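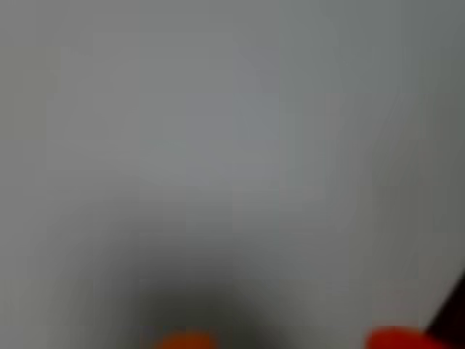
I have been trying to settle on a grey for the back room since the start of November, and as of Wednesday I have one. It took longer than the actual painting will.

The room faces north and gets the light from the yard, so anything with blue in it goes cold by mid-afternoon and anything with yellow in it looks like old teeth. It was magnolia when we moved in and it has been magnolia ever since, apart from the patch behind the radiator that somebody did in a green I quite like but wouldn't want four walls of.

I started with cards from Trorkum, the decorators' merchant on the ring road. They give you 12 before they start charging. I taped them up next to the window and left them for a week. Half of them went in the bin on the first evening. Small cards are not much use for pale colours because the magnolia round them does most of the talking. A grey that looked clean in the shop looked pink at home, and the one I had down as the favourite looked like putty.

So I bought tester pots and painted lining paper instead, in pieces big enough to lean against the skirting. Two coats each, with a border left unpainted so the colours didn't run into one another. Then I moved them round the room over a few days, by the window, in the corner where the bookcase goes, and on the wall opposite the door. The corner is the one that matters. It is always in shadow and I wanted something that would go darker there without going brown.

Ourania Dimitriou came round while they were up. She has done her whole flat in one colour, ceilings included, and thinks I should do the same. I don't mind it in hers, where the ceilings are high. Ours are not, and there is a crack running across this one that I would rather keep in plain white and forget. She also said that all pale greys have a bit of green in them if you look long enough. I have now looked long enough and can't stop noticing it.

The one I've gone for is from Plosum, in their flat matt. It is a light grey, slightly cool in the morning, and it drifts towards green at the darker end of the wall once the sun has gone off the yard. I was against that at first. After a few days I found I preferred it to the ones that stayed the same all day.

Woodwork will be white eggshell. Sibusiso Oosthuizen lent me his sander for the skirting, which has at least three lots of gloss on it, one of them very lumpy. I did the first length on Sunday and the dust got into the hall even with the door shut and a towel along the bottom. The rest will be done with the window open and a coat on.

Filling is finished apart from the area round the socket. I used the ready-mixed stuff for the small holes and powder for the big one where the shelf bracket came out. The ready-mixed shrinks – two goes at least, and sand between. I also went over the whole wall with sugar soap, which I skipped in the bedroom and regretted.

Still to buy: a decent roller sleeve, medium pile, and more masking tape. I've got a tray. The bookcase will have to come out into the hall for a few days, with the books in boxes on the landing, so we'll be going sideways to the bathroom for a while.

The curtains can wait. The old orange ones are going back up for now. They were never meant to go with anything, but they keep the draught off, and I'm not choosing another colour this side of Christmas.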